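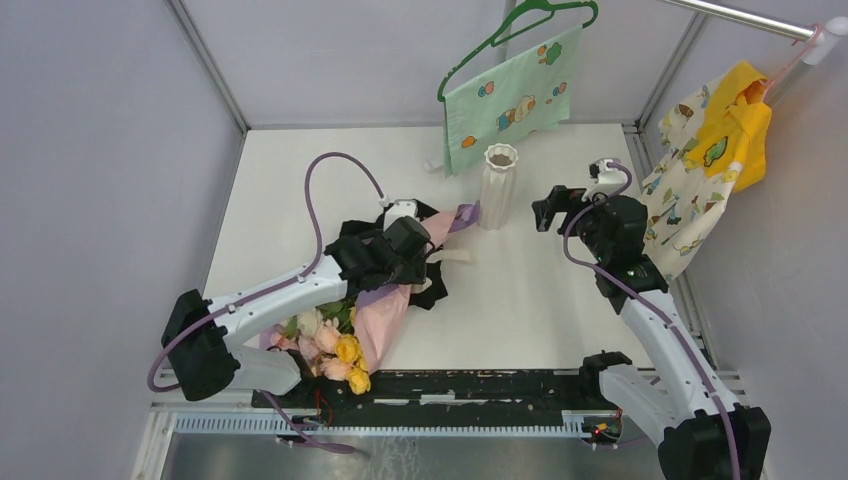 Bouquet task on the two-arm table, with the vase behind.

Tuesday, March 10, 2020
Minutes by Corinne Hutchins

Nazmiye Akgül and me, plus Pleston on the phone for a bit. We've got 56 bouquet episodes now (yay!), and I'm tossing five where I let go of the controls too early. Nazmiye wants the roses turned to a new angle every time, and I agreed, grumbling a little. Labelling colours stays with me. Clothes hanger runs wait till April. Nazmiye to send Pleston the log.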